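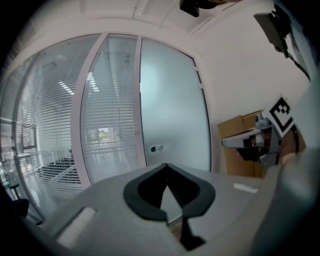
Figure 2. A doorway in one of the Dudbridge homes.

4.2 Do closed doors save heat?

The advice to keep internal doors shut in winter is older than any of the studies that are now cited to support it. It appears in leaflets, on landlords' websites and in the notes handed to new tenants, usually with a promised saving attached. We went looking for the source of that promise and did not find one we would be happy to rely on. What we found was a small number of trials, each quoting the one before, and a good deal of confidence.

The largest body of evidence is the Dudbridge survey, with 3,648 completed questionnaires. Tenants were asked whether they kept the doors between heated and unheated rooms closed "always", "mostly", "sometimes" or "never", and their answers were set against their heating bills. Those who answered "always" had lower bills. The survey report treats this as an effect of the doors. We see little reason to. People who say they always close doors also say they turn the heating off when they go out, wear a jumper indoors and heat fewer rooms. Once these habits are allowed for, the difference shrinks to a size that the survey cannot separate from nothing at all.

There is also the question of what "always" means. A door to a kitchen or a hall is used many times in an evening, and few of us could say how long it stood open. In 70 of the Dudbridge homes the answers could be checked, as door sensors had been fitted for another part of the project. The match was poor. Several households who reported that they always closed the living-room door left it open for most of the evening, and one or two of those who answered "never" closed it more than their neighbours did. Doorways of the kind shown in Figure 2 were recorded only by room and by type of door, so we cannot say how far gaps, worn frames or thick carpet affected the results.

The Friesen trial avoids some of these problems by dropping the questionnaire. Doors were fixed open or shut for set periods and the heat used in each period was metered. This is a better design, and the trial did find a saving. But the houses were unoccupied, the rooms beyond the doors were left without any heating, and the thermostat was in the room being kept warm. It would be surprising if a shut door had made no difference under those terms. Lived-in homes have cooking, bathing, pets and children, and often a thermostat in the hall. In that last case closing the living-room door may well make the boiler run for longer – the hall stays cool, and the thermostat keeps asking for heat that the people in the living room no longer need.

Werden is sometimes cited as a second and independent test. It is neither. The Werden report reuses the Friesen heat-loss figures and applies them to a different stock of houses by calculation. No door was opened or closed for it. We mention this because at least one later review counts the two as separate findings in agreement, and the claim that "trials consistently show" a saving seems to rest on that count.

We should also say something about the Sturkon figures, which tenants are perhaps most likely to have seen. Sturkon makes self-closing hinges, and its sales material refers to results from 3,000 homes. We asked for the data and were sent a summary sheet. The sheet gives an average saving but does not say how long the homes were followed, whether any were left out, or what they were compared with. Without that, we have left the figures out of our comparison. They may be sound. There is no way to tell from what has been released.

None of this shows that closing doors is pointless. Where one room is heated and the rest of the home is left cold, basic physics is on the side of the leaflets, and comfort matters too: a shut door can stop a draught that a meter would never notice. Our complaint is with the numbers. A single percentage, printed without any mention of where the thermostat is or how the home is used, tells a tenant very little about their own bill.

There is a cost on the other side as well, rarely mentioned in the same leaflets. Bedrooms that are kept shut and unheated can grow damp, and complaints about mould were more common in the Dudbridge homes where doors were reported as "always" closed. We place no more trust in that link than in the one with heating bills, for the same reasons. It does deserve to be tested before the advice is repeated for another winter. Section 4.3 turns to curtains, where the evidence is thinner still.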